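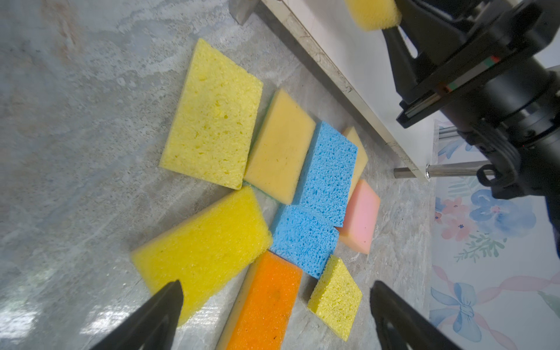
Can I cut a big kitchen sponge down to size without ruining it? Cut it damp with sharp scissors and it will hold up fine, as long as you leave any scouring layer glued to its foam.

Piltis Kitchen Guide > Setting Up > Section 4: Sorting and Color-Coding Your Sponges

Search this guide Type a word or part name

4. Sorting your sponges

I wrote this section after setting up my third Piltis sink caddy (one for me, one for my sister, one for the break room at Boonyarit), and by then I'd worked out an order that I like. You'll want a clear stretch of counter and maybe 12 minutes. Don't do it over the sink, you'll only end up chasing things around the drain!

4.1 Spread them out

1. Take every sponge out of its wrapper and lay it on the counter. All of them, even the odd little ones.
2. Give each one a squeeze. Plain cellulose is the kind with big visible holes, and it goes stiff when it dries. Foam has a finer texture and stays springy.
3. Check the edges for a thin scouring layer. On mine it's easy to miss when the foam side is up – the peach-orange one just shows a strip of green along one side.

CAUTION: The scouring side can scratch nonstick pans and polished stone. If your counter has a shine to it, keep that side off it.

4.2 Give every color a job

Pick whatever colors you like, but write them down and tape the list inside the cabinet door. Mine goes like this:

Blue: dishes and glasses
Yellow: counters and the table
Pink: the bathroom sink, never the kitchen
Orange and peach: pots, oven racks, anything burnt on

4. Put two of the same color together if you have them. One works while the other dries.
5. Pale shades are a pain. I have a pale yellow and a lemon yellow, and under the kitchen light at 11 at night I mix them up, so both of them do counters now.
6. Snip one corner off anything you use in the bathroom. My friend Prasert Jaidee taught me that and I love it, you can tell by feel!

4.3 Load the caddy

7. Stand the sponges on their long edges in the Piltis tray with a finger's width between them. Flat sponges stay soggy underneath.
8. Dish sponges go in the front row, pot scrubbers in the back.
9. Spares go in a dry box. I use the Clolstead one with the vented lid.

NOTE: The Asa tray is narrower than the Piltis. Thick foam sponges will jam in it, so trim them first or stick with the thin cellulose ones.

4.4 Keeping them going

10. Rinse and wring after every use. Really wring.
11. Swap the dish sponge every Monday and move the old one down to floor duty.
12. Throw out anything that smells after a rinse, or that leaves crumbs on the plates.

CAUTION: Never microwave a dry sponge, or any sponge with metal in the scouring layer. It can catch fire.

If the tray itself gets slimy, lift it out and scrub the slots with an old toothbrush and dish soap. Let it dry upside down before you load it again. Section 5 covers the drip plate and the suction cups.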